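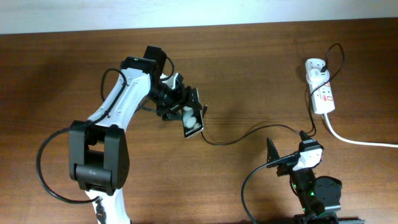

Lornis 원목 테이블 상판

붉은 기가 도는 따뜻한 갈색의 나무 상판입니다. 가는 결이 가로로 이어지고 결 부분은 바탕보다 조금 짙은 줄로 보입니다. 밝은 미색 벽 앞에 두면 색이 또렷하게 드러납니다.

용도
책상, 작업대, 식탁 겸용. 다리는 별도 판매이며 Skosard 다리 세트와 나사 위치가 맞습니다.

구성
상판 1장
고정 나사 20개
모서리 보호대 4개
마감용 오일 2병

관리 방법
평소에는 마른 천으로 결 방향을 따라 닦아 주세요. 물이나 음료를 흘렸을 때는 바로 닦아 내고, 젖은 컵은 받침 위에 올려 두세요. 뜨거운 냄비를 직접 올리면 자국이 남을 수 있습니다. 오일은 얇게 바르고 하루 동안 말린 뒤 사용합니다.

주문 전 확인
나무 제품 특성상 결과 색이 상판마다 조금씩 다릅니다. 화면 설정에 따라 실제 색과 차이가 날 수 있으며, 이 사유로 반품하실 때는 왕복 배송비가 부과됩니다. 색상 견본은 Nedley 매장에서 볼 수 있습니다.

배송
결제 후 영업일 기준 5일 이내 출고. 제주 및 도서 지역은 추가 운임이 있습니다. 다음 입고일은 7월 24일입니다.

함께 보는 상품
Skosard 다리 세트
Adugna 마감 오일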